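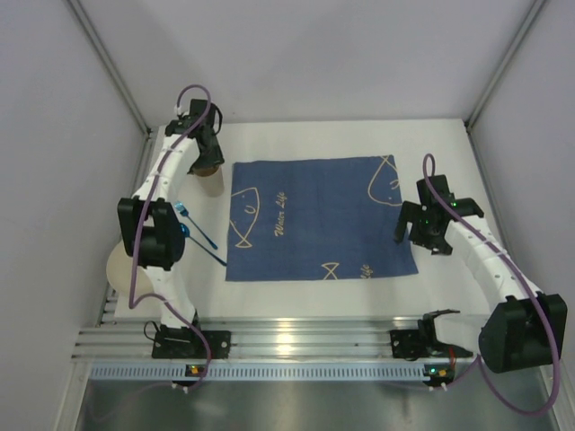

Condari (kit à deux bras)

Le Condari est un kit robotique de table vendu par Promeo, avec deux bras identiques fixés côte à côte sur un rail en aluminium. Je tiens la fiche à jour depuis mai, et comme j'en ai un chez moi (enfin, à l'atelier), je me permets d'écrire à la première personne, tant pis pour le ton neutre ! Si vous cherchez la version à un seul bras, c'est le Khumalo, et il a sa propre page.

Origine

Le premier montage est dû à Pierina Greco et Thomas Messina, qui voulaient un poste assez petit pour tenir dans une pièce ordinaire. Promeo a repris l'idée, a redessiné les embases et a mis le tout en vente à 2000 euros, câbles compris. Le nom vient d'un hameau où Pierina passait ses vacances, d'après elle. Futbridge assure la distribution hors d'Italie, avec des délais variables – j'ai attendu le mien bien plus longtemps que promis.

Matériel

Chaque bras mêle des segments blancs et de grosses articulations noires, et se termine par une pince noire. Le câble violet court le long de l'avant-bras et fait une boucle au-dessus de la pince. C'est à mon avis le point faible de l'ensemble : laissez-lui du mou, surtout au coude, et vérifiez les petits connecteurs blancs avant chaque séance. Les cartes électroniques se trouvent à l'avant, sous les embases, donc on y accède sans rien démonter. J'aime beaucoup ce choix, même si on y accroche facilement une manche.

Le plateau blanc et l'enceinte claire sont vendus à part. On peut s'en passer, mais les reflets et les ombres d'une pièce normale compliquent sérieusement les réglages.

La notice fait 83 pages. Ilaria Dal Bello l'a traduite en français et sa version est plus claire que l'originale, notamment sur le calibrage.

L'exercice du couvert

Parmi les exercices fournis, le plus connu reste le couvert : un set de table bleu, un gobelet, des couverts bleus, une assiette ronde de couleur crème. Le set est en tissu, avec des poissons et l'inscription « Water Life » en lettres beiges, et tout le monde finit par l'appeler « le poisson ». Il s'agit de ranger les objets selon une disposition choisie à l'avance. On peut laisser les couverts à côté du tissu ou les demander dessus, à peu près parallèles, avec le gobelet dans un coin. 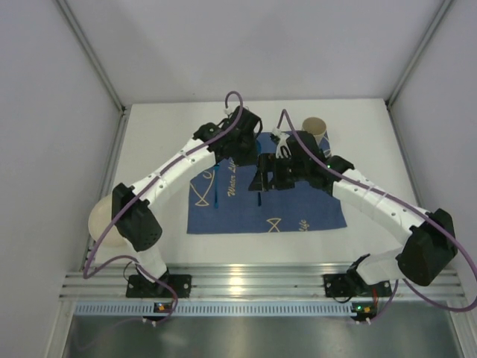
Le tissu est ce qui m'a donné le plus de fil à retordre. Il glisse, il fait des plis, et une pince qui descend un poil trop bas emporte tout avec elle. Les manches fins demandent aussi de la patience : il faut les approcher lentement et bien régler la hauteur. Le gobelet, évasé, se laisse prendre par le bord sans trop discuter. Comptez 20 essais avant de juger un réglage, c'est ce que conseille la notice et je suis d'accord.

Quand les deux pinces travaillent près du centre, pensez à activer la zone de priorité (menu 2 du logiciel). Elle oblige un bras à attendre l'autre. Je l'avais oubliée la première fois… le bruit n'est pas agréable.

Accueil

Rebecca Pagano trouve le kit cher pour ce qu'il est et lui reproche un logiciel austère. Rosalba Martinelli, qui l'utilise en cours, le défend bec et ongles. Moi je suis entre les deux : très content de la mécanique, moins des mises à jour, et franchement agacé par l'emballage en mousse qui s'effrite partout.

Voir aussi : Khumalo, embases Promeo, calibrage à deux bras

Dernière modification : dimanche 24 janvier 2021

Partager cette page | Commentaires (2)

Ce site utilise des cookies pour mesurer son audience. Accepter – Refuser

Contact | Mentions légales | Retour en haut de page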